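August 21, 2026
By a staff columnist, Pliludcombe

14 shares | 3 comments

Budget for the hours before you budget for the robot

Most equipment plans I read for home robotics start with the arm. The arm has a price, a vendor and a delivery date, so it goes on line one and everything else gets what is left.

I think the order is wrong. A robot that is supposed to tidy a living room has to learn from people doing the same work, and that work is slow. Someone has to pick up the tissue, close the drawer, fold the blanket, then put it all back and start over. A plan that calls for 1,000 demonstrations and pays for 300 is short by 700, and a better arm will not make up the difference.

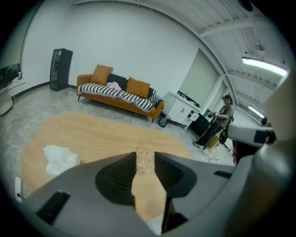 Hand-held grippers are the part of the budget I would protect. They wear out, so buy spares in January with the first order and skip the rush fee in the summer. Fingers should be a separate line. So should storage, cables, and a chair people can sit in for a full shift.

The room costs money too. Clalero's planning sheet leaves it out completely. Stekia's has a line for furniture, but it is fixed for the year – a mistake if you want the robot to cope with more than one sofa. I would put aside 50 hours just for changing rooms over.

None of this looks good on a slide. A purchasing office would much prefer one large invoice to a lot of small ones. But the arm can wait a quarter, and prices may well be lower by then.

Related
Mohammadi drops its lease plan
What a spare parts shelf should hold
Renting or buying: readers reply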